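Folding lessons: Hasby workshop teaches a pair of robot arms to do the laundry

Anyone who walked into the Hasby workshop on Friday afternoon would have found Sylvie Morin standing very still with her elbows out, moving her hands an inch at a time, as if she were playing a tiny invisible accordion. Across the room, two robot arms were doing exactly the same thing with a pair of trousers between them.

Sylvie is one of the operators on the Clitora project, which is teaching a two-armed robot to handle clothes by letting people show it how. No lines of code describe what a trouser leg is. An operator drives the arms by remote control, the computer records every movement along with what the cameras see, and when enough of these runs have been saved, the robot has a go on its own.

The team has just passed 3000 recorded runs, and there was cake (lemon, very good, eaten well away from the cables).

"I did my first one in April and it took me most of a morning to get a T-shirt off the pile," Sylvie told us. "Now I catch myself pinching things at home the way the gripper does. My daughter thinks it's hilarious."

Why trousers?

Towels came first, as they nearly always do in this line of work. A towel is a rectangle and stays a rectangle. T-shirts were next, and then the team voted for trousers, partly for the challenge and partly, we suspect, because Laurier Després had been asking for them since the day he joined.

Laurier looks after the hardware and he is wonderful to listen to on the subject of cloth. Trousers, he says, are two tubes joined at the top, with pockets, seams and a thick waistband, and every one of those bits behaves differently when you pull on it. Pick them up by one leg and the other swings off wherever it likes. Lay them down carelessly and a pocket turns itself out. The waistband is stiff enough to spring back open just when you thought it was flat!

The way round it, for now, is to work with both arms at once: one gripper at the waist, the other at the cuffs, and a gentle stretch between them before any folding begins. It is pretty much what most of us do on the bed with a clean pair, only without thinking about it.

How a run goes

Each run starts with the garment dropped on the table in whatever heap it lands in. The operator holds a pair of light hand controllers, one for each arm. Squeeze the controller and the gripper closes; move your wrist and the robot's wrist follows. There is a slight lag, which takes some getting used to, and no sense of touch at all, so everything has to be judged by eye.

Azadeh Pakzad, who wrote most of the recording software, let us try it. We can report that the first attempt ended with a sleeve hooked over the wrong arm and a lot of laughing, and that the second was quite a bit better. By the third we had something you might generously call a half. Azadeh kept the recordings of all three. Clumsy runs are useful too, she explained, provided the operator gets out of trouble in the end, as the robot will need to know what getting out of trouble looks like.

She is also strict about variety. The same person folding the same trousers in the same way, over and over, gives you a robot that can fold those trousers for that person. So the operators swap places through the day, the clothes are changed often, and the starting heap is never tidied up first. The wardrobe now runs to 200 garments, most of them from the charity shop on the corner, in colours nobody on the team would choose to wear.

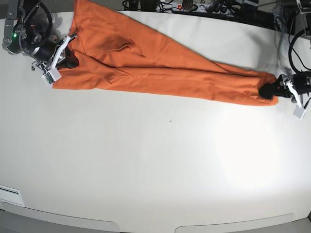 What the robot can do by itself

This is the part we were really hoping to see, and it didn't disappoint. After lunch Veronica Bucur switched the arms over to running alone, put a tea towel down in a crumpled ball and stepped back. The robot dithered for a moment, took hold of a corner, let go, took hold of a better one and folded the towel in half, then in half again. The edges were a little off. The room cheered anyway.

T-shirts are coming along nicely, with the sleeves still the weak point. Trousers are much earlier. The arms will find the waistband on most tries and often get the cuffs as well, but the fold itself tends to come out crooked, and dark fabrics give them more bother than bright ones. Veronica is relaxed about all this. She would like to see a good many more trouser runs saved before anybody starts fiddling with the training settings, and she has pinned a note saying so above the desk.

The gripper pads have been changed too. Bare fingertips slid off thin cotton, and a softer pad holds it much better. Laurier has tried a drawerful of materials and is still not quite satisfied.

Come and have a go

Lise Beaulieu, who runs the project, wants more hands on the controllers, and she means all sorts of hands. Left-handed people are especially welcome, as are people who fold their clothes in an odd way, or who have strong views on how it ought to be done. You don't need to know anything about robots. A session lasts 2 hours with a break in the middle, and the first part is spent simply picking things up and putting them down until the lag stops bothering you.

"People apologise to the robot when they drop something," Lise said. "I like that. It means they've stopped thinking about the controllers."

Sessions are held in the ground-floor workshop, through the blue door at the side of the building. Wear something comfortable, and leave bracelets and long necklaces at home. Tea is provided. If you have clothes to give, the team is short of children's trousers and anything with an elasticated waist. Please wash them first and leave them at the front desk with Clitora written on the bag.

The next garment on the list is the hooded jumper. Laurier has already brought one in.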